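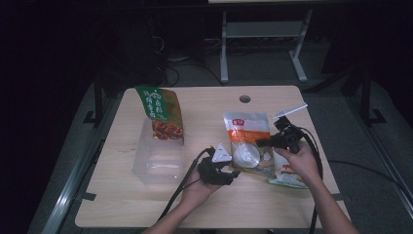
Snack packing task, with a hand-held gripper in each hand and the clear container on the table.

Progress report to the Trodov program office
Prepared by Lalit Sisodia, 08/11/2018

Dear all,

Thank you again for your patience over the summer, and for the kind note you sent when we told you the handling rules would need one more round of edits. I'm very glad to say the rules are now in daily use, and the team has taken to them better than I dared hope when we wrote the first draft back in July.

As you may remember, the grant asked us for a code of good practice for people who record hand-held gripper work, to sit alongside the recordings themselves. We have 2626 recordings accepted so far, and 465 more waiting for a second look. Most of those were held back under the cable rule, which says a cable must hang clear of the objects and of the operator's forearm before the start signal is given. It sounds like a small thing (and a few of us grumbled!), but a snagged cable pulls the wrist around and the motion is no use to anyone afterward.

The other rules that have changed since my last report:

Markers stay on top of the grippers and are wiped at the start of every session. A bent or scratched one is replaced, never taped.

Soft packages such as snack bags are swapped out once they leak or lose their shape.

Operators work for up to 6 sessions a day, with a proper break between them, and may stop at any point without giving a reason. I feel strongly about this one, and so does the whole Mollex group.

Clamps are checked by a second person, who signs the sheet.

We also tried the Zorell checklist for two weeks and found it thorough but terribly long, so we've kept four of its items and let the rest go, with their blessing.

Still open is the question of how much clutter a table should have. Our friends on the Iwasaki project want a fixed layout, while my own people would like it to vary from one session to the next. I'd welcome your thoughts before we settle the wording, and I'll send the marked-up draft along with the spending sheet.

With warm thanks,
Lalit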